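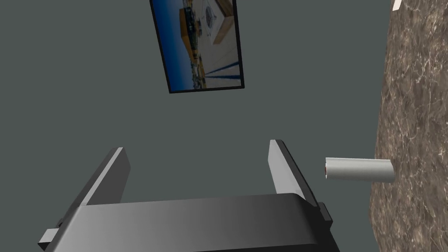 Devolvednos la rueda de repuesto

Portada Pruebas Taller Opinión Eléctricos Contacto

21 de septiembre

Martes, once menos diez de la noche, arcén de una comarcal. Neumático trasero derecho rajado por el flanco. Abro el maletero, levanto la moqueta y me encuentro una bandeja de corcho blanco con un compresor del tamaño de una fiambrera y un bote de espuma. Caducado, el bote. Eso es todo lo que trae de serie un Riviere Inix para el día en que se te va una rueda. Un coche de 1535 kilos, con cámara trasera, luz ambiental a elegir y masaje lumbar en el asiento del conductor.

El masaje funciona muy bien, por cierto. Me dio tiempo a probarlo entero.

Llevo años dándole vueltas a esto y siempre lo dejo para otro día, pero con el cabreo reciente va hoy. La rueda de repuesto ha desaparecido de los coches nuevos sin que hubiera ni medio debate. Primero fue la galleta, esa rueda estrecha de color chillón que te dejaba ir a 80. Nos pareció poca cosa. Luego la galleta pasó a la lista de opciones. Luego, en muchas versiones, ni en la lista. Y ahora lo que queda es un hueco con forma de rueda en el que no hay rueda, o ni eso, porque en los híbridos lo ocupa la batería.

Los argumentos me los sé. El peso, el consumo, el espacio. Que se pincha menos que antes. Que la gente ya no sabe cambiar una rueda. Vamos uno por uno, deprisa.

El peso. Una galleta con su gato y su llave pesa lo que pesa una maleta facturada. Estamos hablando de coches que engordan en cada generación porque llevan techos de cristal, llantas enormes, portones eléctricos y pantallas hasta para el copiloto. Que no me vengan con el peso. Quien le pone a un utilitario unas llantas de 19 pulgadas no está pensando en el consumo de nadie. Y si de verdad hay que homologar un gramo menos de CO2 para llegar al objetivo del año, pues que se diga en el folleto: hemos quitado esto para que nos salgan las cuentas. Yo lo respetaría más.

El espacio. Aquí sí hay algo. En un eléctrico o un híbrido enchufable el suelo está lleno y no hay de dónde sacar. Vale. Pero el Inix que yo tengo es el gasolina normal, sin batería ni nada debajo, y el hueco está. Lo he medido con la mano y con una rueda prestada: cabe. Entra la galleta de la generación anterior, la misma medida de tornillos, y la moqueta cierra encima. Lo que hay ahí ahora es corcho. Corcho moldeado, muy bien moldeado, con su sitio para el triángulo.

Que se pincha menos. Será verdad en autopista, no digo que no. Pero los perfiles bajos han cambiado el tipo de avería. Antes cogías un clavo en la banda de rodadura, perdías aire despacio, parabas en la gasolinera. Ahora un bache con el canto vivo te pellizca el flanco contra la llanta y se acabó. Y para eso la espuma no sirve. Lo pone en las propias instrucciones del bote, en letra pequeña y en varios idiomas: no usar en caso de daños en el flanco. O sea que el kit arregla lo que antes casi se arreglaba solo, y para lo que de verdad te deja tirado no vale.

Además está lo de la espuma en sí. Quien la haya usado alguna vez sabe lo que pasa luego en el taller. Caras largas. Que si hay que limpiar la llanta, que si el sensor de presión se ha quedado pringado, que si ese neumático ya no lo reparan y hay que poner uno nuevo. Dos, si el otro del eje está a medio uso. Un clavo que se solucionaba con una mecha se convierte en una factura.

Y que la gente no sabe cambiar una rueda. Este es el que más me molesta. Es posible que mucha gente no sepa, o no quiera, o no pueda – hay quien no tiene fuerza para aflojar unos tornillos apretados a pistola, y es normalísimo. Pero para eso estaba la grúa, que venía, te ponía TU repuesto en diez minutos y seguías viaje. El operario sí sabía. Ahora el operario llega, mira, se encoge de hombros y te sube el coche a la plataforma. El servicio ha pasado de arreglarte el problema a transportártelo.

Lo cual me lleva a la otra mitad de la noche.

La asistencia del Inix va por aplicación. Skolteo, se llama, viene incluida con el coche los dos primeros años. Le das a un botón, te localiza, te asigna una grúa. Sobre el papel, perfecto. En una comarcal sin cobertura, pues ya me dirás. Anduve medio kilometro cuesta arriba con el chaleco puesto hasta que salió una raya. El botón te abre un asistente. El asistente te pregunta si has probado el kit antipinchazos. Le dices que el daño es en el flanco. Te manda un vídeo de cómo se usa el kit antipinchazos. El vídeo, con una raya de cobertura.

Al final teléfono, de toda la vida, y una persona amable al otro lado. Grúa en 50 minutos, que cumplieron. El gruista, encantador también. Ninguna queja de la gente, que conste, las quejas son todas de lo que hay por encima de la gente.

A esas horas el taller, cerrado. El coche a una campa y yo a un hostal. Al día siguiente, la segunda parte: la medida. El Inix monta de origen un Hetwood en una medida que no lleva casi nadie, una de esas altas y estrechas que les gustan ahora a los ingenieros de aerodinámica. En el taller del pueblo no la tenían. En el de la capital de provincia, tampoco. Pedida por la mañana, llega pasado mañana, si llega. 666 euros el juego de cuatro en la web, me dice el del mostrador, girando la pantalla para que lo vea. Yo quiero una. Una sola. Pues una sola no se la puedo servir antes del viernes.

Tres días por un bache. Con galleta, veinte minutos y las manos negras.

Sé lo que van a decir algunos en los comentarios, que me la compre aparte. Ya lo he hecho. La pedí en el concesionario, donde por cierto me miraron como si hubiera pedido un radiocasete. No está en el catalogo de accesorios de mi versión. Sí en el de la versión que se vende en otros mercados, con los mismos bajos y el mismo maletero, donde por lo visto las carreteras son malas y hay que llevar repuesto. Aquí no. Aquí tenemos carreteras estupendas, que se vengan a la mía cuando quieran.

Total, que la he conseguido de desguace, con el gato y la llave de otro coche y una correa para que no baile. Una chapuza digna. Llegará en octubre el primer viaje largo con ella y espero no estrenarla.

Lo que pido no es mucho. No pido volver a la quinta rueda completa en todos los coches, que entiendo que en algunos no cabe y en la ciudad muchos conductores no la van a tocar en la vida. Pido que se ofrezca. Que si el hueco existe, la rueda esté en la lista, a un precio razonable y sin tener que coger un paquete con techo panorámico para que el configurador te deje marcarla. Que en la ficha técnica ponga claro lo que lleva el coche: rueda, galleta o bote. En mi ficha pone "sistema de movilidad". Sistema de movilidad! Es un bote.

Y pido también a los que probamos coches y escribimos de ello, que me incluyo, que levantemos la moqueta. Yo escribí en su día de este mismo modelo. He ido a buscar el texto. Once párrafos, uno entero dedicado a la pantalla, dos a los modos de conducción, una frase sobre los posavasos. Del repuesto, nada. Ni una palabra. Le puse una nota bastante alta al maletero porque era "ancho y de formas regulares". Lo es. Cabe de todo menos lo que hacía falta.

Un detalle que puede servirle a alguien: mirad la fecha del bote. Está en la base o en el lateral, depende. El mío llevaba meses pasado y en ninguna de las revisiones oficiales me habían avisado, ni aparece en la hoja de mantenimiento. El recambio cuesta dinero y solo lo venden con la referencia de la marca, la boquilla es distinta de la de los genéricos. Si lleváis compresor, comprobad también que el cable llega a la rueda de atrás desde la toma de mechero. En el mío llega justo, con la puerta abierta y el tubo tirante.

El neumático llegó el viernes por la tarde, a última hora. El coche va bien, un poco de vibración a 110, habrá que equilibrar otra vez.

Compartir 50 veces compartido 11 comentarios

Anterior Siguiente Volver a Opinión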